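The Level at Clernside

The gauge at Clernside was read twice a day, at six in the morning and six in the evening, and the figure was written in the book in pencil. Ink ran when the hut was damp, and the hut was damp from October until May. Nabila Nasr had kept the book for four winters. Before that it had been kept by a man named Kabbaj, whose sevens looked like ones, so that the record for his years contained a number of floods that had not happened and lacked several that had.

The gauge was a painted board bolted to the downstream face of the bridge pier. Beside it stood a float in a pipe, which moved a pen across a drum of paper. The board was the reference and the drum was the convenience. When the two disagreed, the instruction was to believe the board, wind the drum back to match it and note the correction in the margin.

In February the two began to disagree every night.

The difference was small. At six in the evening Nabila set the pen to the board. At six in the morning the pen read two centimetres high. She checked the float for weed and found none. She drained the pipe, rodded the inlet and put a new battery in the clock. The pen still read two centimetres high.

She wrote to the district office at Movley, enclosing a copy of the chart. The office replied that an instrument of that age would be expected to drift. She wrote back that drift accumulated, and that this did not. It arrived at about the same place on the paper each night, a little after three, as a clean step with a square corner. A river did not make square corners. The office did not reply to the second letter.

On the Sunday she carried a lamp and a folding chair down to the hut and sat with the drum. The rain had stopped at midday and the river was falling slowly. Until midnight the pen drew the line she would have drawn herself. She ate a boiled egg. She wrote the board reading in the book every half hour, going out to the rail with the lamp each time and coming back to compare.

At ten past three the pen rose two centimetres and stopped.

She went out to the rail. The board had not changed. She held the lamp as low as her arm would go and read it again, allowing for the ripple, and it still had not changed. The water in the river was at one height and the water in the pipe was at another, though the pipe was open to the river at its foot through a hole she had cleared herself.

She put her palm flat on the pipe. It was vibrating, very slightly, at a steady rate. She took her hand away, timed ten minutes by her watch and put it back. The rate was the same.

The pipe ran down the pier into the footing. The footing had been poured against an older one, and the older one belonged to the mill. Flustano had bought the mill buildings and converted them to flats, and the race that used to drive the wheel had been closed at both ends and covered over. The drawings Nabila held showed the race as a pair of dashed lines with the word DISUSED between them. She had always taken the word to describe the race. It occurred to her now that it might describe only the opinion of the person who made the drawing.

At eight she walked up to the mill and rang the bell for the ground floor flat, which lay over the line of the race. The tenant let her in and took her through to the kitchen, where the tiles were.

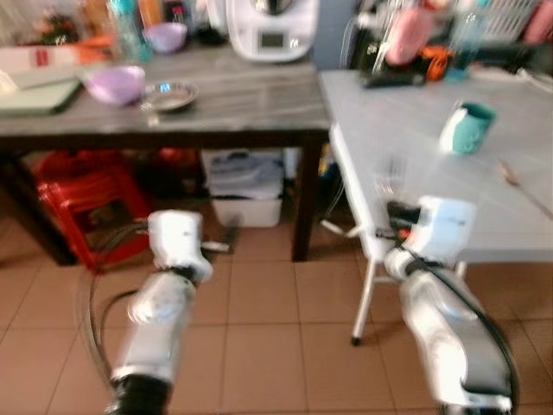 The kitchen on the ground floor at the mill.

She asked whether she might listen to the floor. The tenant said that people had asked for stranger things and went to put the kettle on in the other room. Nabila knelt and set one end of a wooden listening stick against a tile and her ear against the other. She heard nothing at all, and entered that in her notebook with the time.

Then she asked whether there was ever a noise at night. The tenant said there was a hum. It started after three and stopped before it was light. She had complained of it to Flustano and they had sent a man to look at the boiler.

Nabila asked for the date of the complaint. It was in the first week of February.

She went back to the hut by the lower path. The morning reading was late, and she wrote the true time beside it. The pen was still two centimetres high. She did not wind it back. She drew a short line in the margin, as the instruction required, and considered what to put next to it. Kabbaj would have put a one, or a seven.

Below the hut the old outfall of the race was bricked up to the arch. She had passed it every day and had never measured it. She climbed down with the tape and a stick of chalk, found the lowest course above the water and marked it. The bricks were a different red from those in the bridge, and the mortar between them was pale and had sharp edges.

She measured from the chalk to the river and wrote the figure down. Then she pushed a length of wire through the joint where the mortar was thinnest, 100 millimetres, until it met no resistance, and drew it out. A thread of water came after it and ran down the face of the brick into the river. She set a jam jar under it and looked at her watch.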